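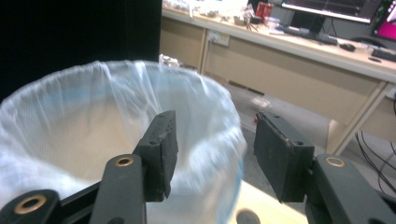

# 第六讲:垃圾袋,以及它为什么总会滑下去

办公空间日常维护(选修,两学分)
8月5日发放,下周上课前读完。读不完的,至少读第三节,作业从那里出。

选这门课的人多半是因为时间合适。我理解。去年有位同学在评教表上写:“没想到垃圾桶能讲两个小时。”我到现在也没想明白这算表扬还是投诉,所以今年照讲两个小时。

## 一、先把词说清楚

本讲只谈桌边的小桶,也就是放在办公桌旁、一个人或几个人共用的那种。走廊大桶、厨余桶、碎纸机下面的抽屉都不算,后两样第八讲再说。

几个会反复用到的词:

- **桶口**:桶最上面那一圈。圆桶的桶口没有角,袋子没处可挂,全靠摩擦,后面的麻烦大半由此而来。
- **翻边**:袋子套进去以后,折到桶口外面的那一截。讲义封面上那只圆桶,半透明的白袋子就搭在桶沿上,沿着上缘收出细细的褶,这一截就叫翻边。
- **袋底余量**:袋底和桶底之间的距离。袋子绷着悬在半空的时候,余量大,装一个苹果核就往下坠。
- **桌桶距**:人坐着,手到桶口的距离。没有标准值,各人手臂长短不同,投篮水平也不同。

术语到此为止。教材第四章还有十一个,考试不考,作者本人大概也不用。

## 二、袋子的尺寸

包装上印的尺寸是袋子压平以后的宽和长。同学们最常犯的错误,是拿桶口的直径去对袋子的宽。直径三十厘米的圆桶,绕一圈大约九十四厘米;宽三十厘米的袋子撑开来,一圈只有六十厘米。套不上,硬套就裂,裂了又去怪袋子质量差。

正确的算法:

> 袋宽 ≥ 桶口周长 ÷ 2
> 袋长 ≥ 桶高 + 桶底半径 + 翻边宽度

翻边宽度取十厘米比较从容,取五厘米是跟自己过不去。

用直径三十、高三十五的桶代进去:袋宽至少四十七,袋长至少三十五加十五加十,也就是六十。市面上常见的五十乘六十刚好能用。所谓“刚好能用”,意思是你套的时候心情要好。

**关于大一号的袋子。** 有人主张一律买大的,省得算。大袋子确实套得上,多出来的部分却会松松垮垮堆在桶里,扔进去的东西总要先跟塑料纠缠一番。拎出来的时候也不好看。我个人买大一号,从来不买大两号,这条没有理论依据。

## 三、套袋的步骤

1. 把袋子抖开。两只手捏住袋口,往下猛甩一次,让空气进去。甩不开就用指腹搓袋口,不要吹,隔壁工位的人会看你。
2. 袋底先放进桶里,用手背往下推,推到碰着桶底。
3. 袋口往外翻,沿桶沿绕一圈。绕的时候均匀一点,别把所有多余的料都留在最后那十厘米。
4. 有富余的,在桶外侧抓起来打个小结。结打在靠墙的那一边。
5. 手伸进去,贴着内壁抹一圈,把袋子和桶之间的空气赶出来。跳过这一步,袋子会鼓成一个气球,你扔的第一张纸会浮在上面,看起来像桶已经满了。
6. 收走旧包装。把新袋子的包装扔进新袋子里,是这份工作为数不多的仪式感。

第五步是全讲的重点。Rivlow办公楼那次实习,三楼有一整排桶,两天之内袋子全滑到了底,保洁组开会讨论要不要换成方桶,报价单都打出来了。后来Kenna Niven去转了一圈,回来只说了一句:“没人抹那一圈。”方桶没有换,报价单我留着,上课传阅。

## 四、桶放在哪里

长桌是最难伺候的。一张长桌几个人用,桌上的东西会自己长出来:这里一罐红的,那里又一罐红的,旁边再来个透明小塑料盒,靠里的一头慢慢堆起一片零碎和小包装。封面那张浅木色的桌子就是这样,再往右还摆着键盘和鼠标。我没有批评的意思,我自己的桌子更不体面。

请注意一个规律:**桌面上的杂物,往往是离桶太远的垃圾,也可能是离桶太近的财物。** 两种情况的处理方法完全不同,搞混一次就够你记一辈子。

摆放原则如下:

- 桶在椅子的侧后方,膝盖转身时碰不到。
- 不挡柜门。桌下带柜子的,先把柜门全打开一遍,再决定桶站哪里。
- 不挡墙上和挡板上的插座。总有人要蹲下去充电,蹲下去的人脸的高度,恰好就是桶口的高度。
- 几个人共用一只桶时,放在谁的脚边谁就吃亏。轮流吃亏,按月轮,从六月开始轮比较好记,理由是我们就是六月开始轮的。

### 桌上的东西能不能扔

原则上,桶里的归你管,桌上的不归你管。易拉罐形状的东西尤其要小心:有的空了,有的还剩一口,有的是笔筒。从外面看,三者毫无区别。

Lindsay工作室的做法值得抄:桌角贴一小块胶带,放进胶带圈里的就是可以收走的,其余一概不碰。据说头一个星期,胶带圈里出现过一只手机。手机归还了,制度保留了下来。

## 五、什么时候换

教材写的是“达到容积的四分之三时”。教材的作者显然没有在周五下班前十分钟换过袋子。实用的判断标准只有两条:

- 有气味,换。不论多少。
- 没有气味,但有人开始用手往下压,换。压第一次的人觉得自己在帮忙,压第二次的人会把袋底压穿。

只装纸的桶可以拖得久一些。拖到袋子的翻边开始往里缩,就到头了。

**算一笔账。** 一层楼三百只小桶,天天都换,一个星期五个工作日就是1,500只袋子。其中如果有500只换下来时只装了一张便利贴,那么这层楼每周有三分之一的塑料,是用来包裹便利贴的。请各位把这个比例抄在便利贴上,贴好,不要扔。

## 六、课后作业

任选一题,写满一页。字号不要调。

1. 找一只你每天用的桶,量桶口周长和桶高,按第二节的公式算出该用多大的袋子,再去看它现在用的是多大。写出差额,以及你此前为此生过几次气。
2. 画一张你自己座位的平面图,标出桶、插座、柜门和椅子的转动范围。四者互相重叠的地方涂上斜线。斜线超过半张纸的,下周可以提前五分钟下课,回去挪桶。
3. 对比Bollden和Gekport两种袋子在第三节第五步里的表现。袋子在我办公室门口的纸箱里,每人各取一只。上学期有人取了一卷。

交作业请放进讲台左边的文件筐。讲台右边那个是垃圾桶,样子确实像,上学期为此补交了九份。

下一讲:抹布的颜色,以及为什么厨房那块永远是灰的。请自带抹布一块,干净的。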